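Subject: Re: [shopbots] can any of them do a real chore yet
Date: Monday, November 2, 2020

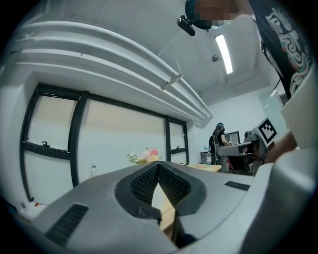
Gripper over the table, flowers and water bottle behind, arm to the right

Short answer to the question below: some chores, sort of, slowly. Longer answer, typing fast between things so forgive the mess.

> We have 50 seats, a small kitchen and a packing bench in the back.
> Boss read something about the Drallotico arm and now wants to know
> if it can clear tables and wipe down at night. Quoted us 2195 a month
> on lease. Is anybody on this list running one for real work, not a
> demo? And what about teaching it by hand with one of those grippers
> you hold, does that get you anywhere?

Not at 2195 a month, no. Not for tables. Packing bench maybe, if your boxes are all one size and someone keeps the bins full.

Hand teaching does get you somewhere. We logged 851 tries in October, all picking things up off a table and putting them down someplace else. Cups fine. Boxes fine. Clear bottles bad, the depth goes funny and it closes on air or knocks teh thing over. Flowers forget it, crushed stems. Cloth is hit or miss, wiping is mostly miss, it pushes the crumbs to the edge and leaves them there.

Also what gets learned on one table doesnt carry over to the next one so well. Move the lamp, change the tablecloth, you're collecting again. Wultden claims theirs handles that. Haven't seen it. Sindimel software was better than I expected on the calibration end, worse on everything after.

Markers: print them big, mount them flat on something stiff. Ours curled and we lost a whole afternoon on it.

If your boss really wants to spend, ask Drallotico for 2 weeks on your own bench with your own boxes before signing. They'll say no the first time. Ask again. And get the pad replacement price in writing, pads wear faster than the sheet says.

For closing time at the restaurant I'd keep the people you have. A person does that whole room in the time it takes the arm to find its first glass.

The Lü folks were going to post dishwasher loading numbers, did that ever go out? Can't find it in the archive.

gotta run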